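Bench notes, Friday, 4:30 in the afternoon

The gray bin is finally back where it belongs, on the pale table, after spending most of the week on the floor by the Travstead shelves collecting everybody's odds and ends (mine included, I found two of my own pencils in there). Dzintra Šimkus and I emptied it after lunch and wiped it out, and I have to say the bottom is still all scuffs and scratches! We weighed it on the kitchen scale too and wrote 2591 grams on the Brinen sheet, which I know will please exactly one person in this building.

Then we got going on the green boards. The Julero batch goes in first and the Adomaitis ones wait their turn on the second shelf, please don't mix them, they look far too much alike once the sleeves are off.

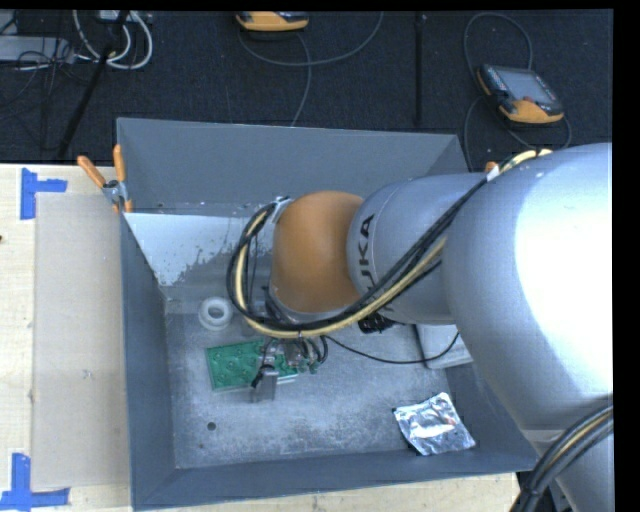
Green board lying flat in the bottom of the gray bin, a little tilted.

I like them flat like that. Dzintra would sooner have them standing on edge in a rack and she may well be right in the long run, but we haven't got a rack that fits, and the one in the catalog comes in packs of 5, so for now flat it is. The small round details are on the left half, so that's the half to keep your thumbs off when you lift one out.

Still to do: new labels for the sleeves, a softer cloth for the table, and somebody has to ask whether the order was for 900 sleeves or 1000, my handwriting on the slip is no help at all. Dzintra has the slip in her drawer.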